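硬水地区的洗衣参数记录

2022年9月24日

搬到 Trellthorpe 这边以后，毛巾变硬，深色衣服干了以后表面有一层灰白的东西，用手能搓下来一点。之前住的地方水很软，洗衣粉倒多倒少都看不出差别，我也没有量的习惯。换了地方，同样的倒法，结果完全不同。于是陆续做了些测量和对照，把参数整理在这一篇里。只涉及家用滚筒机和日常棉织物，羊毛、羽绒、丝绸不在范围内。

先说水

洗涤效果里变数最大的一项是水质，机器和洗涤剂都排在它后面。水的硬度主要由钙、镁离子贡献，习惯上折算成碳酸钙，以毫克每升表示。各国还有自己的单位，德国度、法国度都能见到，进口洗涤剂包装背面的用量表有时只写德国度，需要自己换算。德国度以氧化钙计，一度相当于碳酸钙十七点八毫克每升多一点。

我用 Gistix 的滴定套装测了厨房和阳台两个出水口，读数都是 167 毫克每升，折合德国度九度出头，属于中等偏硬。试纸也试过，色阶之间跨度太大，只能判断落在哪一档，做加料依据不够细。滴定的做法是取定量水样，加缓冲液和指示剂，一滴一滴加络合剂，到颜色由酒红转为纯蓝为止。读终点时背后垫一张白纸，光线要稳定，灯泡偏黄时那一点残余的紫色很容易看漏。临近终点要放慢，络合反应在室温低的时候有滞后，加得快会过头。

取样前放水一段时间。管道里过夜的水和主管来的水不一定一样，热水器出来的水也不能拿来代替，加热会让一部分碳酸氢盐分解，钙以碳酸钙的形式析出来，测得的值偏低。滚筒机一般只接冷水，所以测冷水就可以。

这个数值有季节变动。供水方如果在不同水源之间切换，几周之内就可能差出一档。我打算隔一阵复测一次，目前数据太少，画不出曲线。

硬水对洗涤剂做了什么

阴离子表面活性剂的亲水端带负电，遇到钙离子会结合。皂类最敏感，直接生成不溶的脂肪酸钙，也就是俗称的皂垢。直链烷基苯磺酸钠稍好，但在较高硬度下同样会损失有效浓度。脂肪醇醚硫酸盐耐硬水的能力更强一些，非离子型的基本不受影响。所以同样写着“浓缩”的产品，配方不同，在硬水里的表现可以差得很远。

配方里对付钙镁的部分叫助洗剂。老配方用三聚磷酸钠，效果好，因为富营养化的问题在很多地方已经退出。现在粉剂里常见的是沸石加碳酸钠，再配一点聚羧酸盐。沸石靠离子交换，本身不溶于水，漂洗不足时会留在织物上。碳酸钠把钙沉淀下来，沉淀物也要靠漂洗带走。聚羧酸盐的作用是让微小的晶体保持分散，不长大，不贴到布面上。液体洗涤剂受溶解度限制，助洗剂放得少，多用柠檬酸钠，总的来说软化能力弱于粉剂。

我手上这一款 Flores 洗衣粉，成分表里有沸石、碳酸钠、过碳酸钠和几种酶。用量表分软、中、硬三栏，我原来一直按软水那一栏加，加的量还是凭感觉。按中等硬度一栏称重投放之后，灰白残留明显减少。这和很多人的直觉相反，看到残留的第一反应是洗衣粉放多了，接着减量，助洗剂更不够，沉淀更多。

当然也存在真放多的情况。区分的办法很简单：取洗完未晾的毛巾，放进清水盆里揉几下，起泡而且泡沫持久，是表面活性剂残留；水发浑但不怎么起泡，多半是无机沉淀。后一种加几滴白醋，浑浊变轻，可以进一步印证碳酸盐的存在。沸石遇稀醋反应很慢，所以加了醋仍然浑，也不能说明没有残留。

称重与投放

量勺不可靠。粉剂受潮和压实以后堆积密度会变，同一平勺称出来的结果每次都有出入。我现在用厨房秤，放一只专用的小杯，去皮后加到目标值。嫌麻烦的话可以一次分装好几份，装在带盖的小罐里，注意防潮，过碳酸钠吸湿后会慢慢分解，罐子不要拧得完全密死。

投放位置也有影响。分配盒靠进水冲刷，水压低的时候粉会结块残留在盒底。我这里早晚水压有差别，晚上用盒子基本冲得干净，早上就会留一层。液体直接进盒没有问题。有预洗格的机器要看清楚格子，主洗的粉误放进预洗格，会在预洗结束时被排掉，主洗等于只用了清水。

衣物量按体积估计，不必称。棉织物放到滚筒七八成满，手伸进去能在衣物上方自由转动，就是合适的。再多，布料提不起来，跌落行程缩短，机械作用就弱了。太少也不好，几件衣服吸水后容易偏在一侧，脱水时反复找平衡，时间拖长，有时干脆降速了事。

分类

按颜色分是常规，我另外加了一条按表面分。有印花的、表面起绒的、带金属件的，三者分开。印花怕的是摩擦，尤其是浅色线条印在中等深度底色上的那一类，线条一旦断开就很显眼。浅棕短袖上那副白色线稿的带翼骨架，连同底下 TECARRYX 几个大字，就属于这一类，笔画之间本来留有小断口，磨损以后哪些是设计、哪些是脱落会分不清楚。处理办法是翻面洗，不与牛仔裤、带拉链的外套同筒，水温不超过三十度。晾的时候也保持翻面，紫外线对部分白色涂料浆的黏合剂有老化作用。

熨烫时从反面进行，或者隔一层布。正面直接烫，热塑性的印花会粘底板，水性的虽然不粘，也会被压出光面。分不清是哪种印花，可以用指甲在角落轻刮，有明显膜感的按热塑性处理。

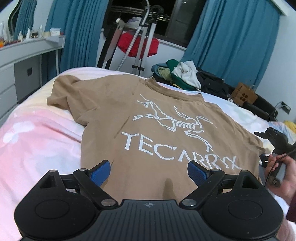 水温

温度每升高，化学反应加快，油脂软化，但酶有自己的窗口。蛋白酶和脂肪酶在四十度附近活性较好，到六十度以上较快失活。过碳酸钠在低温下放氧很慢，没有活化剂的情况下，三十度几乎发挥不出漂白作用。配方里有四乙酰乙二胺的，四十度就能生成过乙酸，去渍和抑菌都好不少。看成分表时可以留意这一项。

硬水下还有一层考虑。碳酸钙的溶解度随温度升高而下降，高温洗更容易在加热管上结垢。垢的导热性差，加热时间变长，耗电增加，严重时局部过热烧断加热管。因此我把日常衣物放在三十到四十度，毛巾和床品隔几次走一遍六十度，高温那一遍洗涤剂按上限加。

血渍和奶渍先用冷水处理，热水会让蛋白变性固着，这一条和硬度无关。茶渍、咖啡渍里的多酚遇铁离子会加深，如果水里铁含量高，泡久了反而更难去。我测的水铁含量低于套装的检出下限，不用考虑。

机器程序的实际行为

面板上写的和机器执行的有距离。我的机器是 Enovholm 的前开门滚筒，说明书只给出程序时长和最高转速，没有中间过程。用功率插座记录了几轮，得到的结论如下。

标称四十度的棉麻程序，加热段功率持续时间和标称六十度的“节能”程序相差无几。后者显然没有真正把水加热到六十度，用更长的浸泡和搅动来补偿。需要实际高温时，要选不带节能字样的程序，或者关掉节能选项。

快洗程序漂洗次数少，加料却没有相应减少的提示。用快洗时洗涤剂减到一半左右，否则残留必然偏高。硬水条件下减了量，助洗剂又不足，两头都不讨好，所以我基本不用快洗，只用它来过一遍本来就干净、仅仅吸了点汗的衣服。

“加漂洗”选项增加的是完整一次进水、搅动、排水、短甩。短甩很重要，织物里夹带的旧水不先甩掉，新进的水只是稀释它。假定每次漂洗后织物里留下的液量固定，残留浓度按等比数列下降，进水量大一点不如多漂一次。当然这只适用于可溶的残留，沸石和沉淀物被纤维截留，下降要慢得多。

脱水转速

离心加速度与转速的平方成正比，与滚筒半径成正比。从低转速往上提，含水率下降很快，之后收益递减，折皱和磨损却继续增加。毛巾、床单可以用最高档。T 恤、衬衫、薄布料我固定在 800 转，取出时不滴水，皱痕也还能靠抖开和悬挂消掉大部分。

脱水结束后不要把衣服留在筒里。湿热状态下，纤维之间的氢键会在被压皱的形状上重新建立，干了以后就定型了。我做过一次对照，同样的棉布，一份立即取出，一份在筒里放 2 小时，后者的折痕要喷水加熨烫才能去掉。夏天放久了还会有气味，那又是微生物的问题。

小件和布袋

袜子、手帕这类小件会钻进门封胶圈的褶皱里，洗涤时磨出黑印。用洗衣网能解决，网眼选中等的，太密的网进出水慢，里面的衣物漂不干净。装到一半，不要塞满。

收纳用的布袋、束口袋、购物袋经常被忽略。它们直接接触地面、车筐和没包好的食品，积的灰比衣服多，布料又往往没经过预缩，第一次洗会缩得比较明显。未漂白的米色棉麻布里还有残余的蜡质和果胶，吸水慢，头一两次洗涤容易浮在水面，可以先在盆里按压浸透再进筒。带有荧光增白剂的洗涤剂会让米色偏白，介意的话换用不含增白剂的配方。布袋翻过来洗，底角的棉絮先抠掉，否则会散到整筒衣服上。抽绳打结或者取下，单独放在网里。

晾的时候袋口朝下，从底边夹住，接缝处是最后干的部分。没干透就叠起来，接缝会长霉点，霉点的色素进入纤维后很难完全去掉。 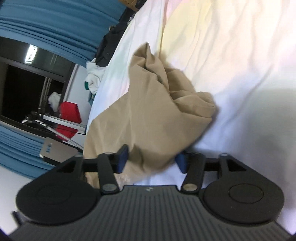
除垢

按我这里的硬度，除垢周期暂定两个月。药剂用食品级柠檬酸，空筒，六十度不带节能的程序，不放任何洗涤剂。温度再高没有必要，浓度高而温度也高的时候，柠檬酸钙有可能析出，它的溶解度同样随温度上升而下降，留在加热管上会变成另一种垢。

醋也能除垢，但乙酸有挥发性，对部分橡胶件有影响，气味也大。含氯的产品不能和任何酸同时使用，会放出氯气。要做含氯消毒，应当和除垢分开，中间至少空跑一遍清水。

分配盒整只抽出来，用旧牙刷刷背面和导流槽，那里积的是洗衣粉和霉的混合物。柔顺剂格的虹吸帽可以拔下来，堵住以后格子里会一直存水。排水泵滤网每个月看一次，放个浅盘接水，地面提前铺好旧毛巾。门封下沿擦干，机门留一条缝。

柔顺剂与醋

柔顺剂的主要成分是阳离子表面活性剂，吸附在纤维表面，降低纤维间摩擦，手感变软。代价是吸水性下降，毛巾用多了擦不干。它对钙沉淀没有溶解作用，毛巾发硬如果是无机物造成的，加柔顺剂只是在上面盖了一层。

最后一次漂洗加少量柠檬酸，可以中和残余的碱，并带走一部分碳酸盐。用量要小，加在柔顺剂格里即可。过量的酸留在棉纤维上，烘干或熨烫时浓缩，会损伤纤维强度，所以浓度宁低勿高。我目前的做法是只对毛巾用，衣服不用。

对照结果

拿 7 条同一批次的旧毛巾做了对照，按不同条件各洗若干轮，自然晾干后比较手感和滴水吸收时间。手感是主观的，只分了软、中、硬。滴水吸收用滴管从固定高度滴一滴水，用手机计时到水珠完全渗入。

按软水用量洗的两条最硬，吸收尚可。按中等硬度用量洗的两条手感为中，吸收最快。中等硬度用量再加末次柠檬酸漂洗的两条最软，吸收与前一组差不多。剩下一条用了柔顺剂，手感软，吸收时间长出很多，水珠能在表面停住。

样本太小，毛巾的初始状态也不可能完全一致，只能看个方向。晾晒当天的风也有影响，有风时纤维被反复抖动，干后明显更松，这一点我没有控制。

现行参数

日常棉织物：四十度，中等硬度用量，称重，标准程序，加漂洗一次，800 转，立即取出。
印花和薄料：翻面，三十度，与带拉链的衣物分开，转速同上，翻面晾。
毛巾：四十度，隔几次六十度，最高转速，末次漂洗加柠檬酸，不加柔顺剂。
布袋：先浸透，翻面，底边夹住晾，单独一筒或与深色抹布同洗。
机器：两个月除垢一次，滤网每月检查。

离子交换软水器暂时没有装。租的房子改不了进水管，台面式的流量又跟不上滚筒机进水，再生用的盐也要占地方。等下次复测，如果硬度上了一档，再考虑在阳台龙头和进水管之间串一只小型的，接头规格已经量过，是四分转六分。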